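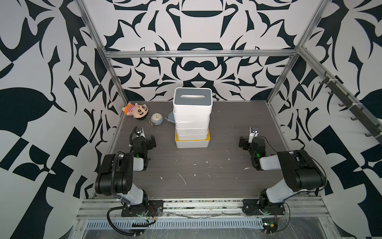

Pre-run safety check: two-arm tidying cell, Mukstead
Date: 22/02/2018
Checked by: Razia Baloch
Second reader: Gerardo Ignacio

1. Arm bases and front rail
OK. Both mounting plates pushed and pulled by hand, no movement.

2. Wiring at the front
Needs work. Loose red and yellow strands hang by both bases, with a tangle of red near the right one. Tie back before power-up. The plastic film on the cable tray can come off too.

3. Wrist lights
OK. Green on both arms.

4. Tabletop
Wipe down. White specks and scuffs, mostly in the middle and on the right. Gerardo wants to know which are dirt and which are damage, so please note what's left after cleaning.

5. Bin stack
OK to run at low speed. The sides don't line up perfectly, and I like that! A kitchen cupboard never lines up either. Unstacking is the chore I'm most excited about: nested bins stick, and a person gives them a little wiggle without thinking. Can two grippers learn the wiggle? Bit-na says yes, by the end of February. Stop the run if the stack leans.

6. Small items
Doll, alarm clock and gold-colored metal clip are all over on the left. Soft, round and flat, so three very different grabs (the clip is the one I'd bet against). Keep fingers out when the left arm goes for it.

7. Emergency stop
OK. Tested 2 times, once per arm.

8. Run limit
30 minutes, then let the motors rest and check the wrists for heat.

Comments
Are we at "machine does the chores" yet? No, but putting away a shelf's worth of stuff feels so much closer than it did last year. Cleared to run once item 2 is signed off.

Item 2 signed: ____________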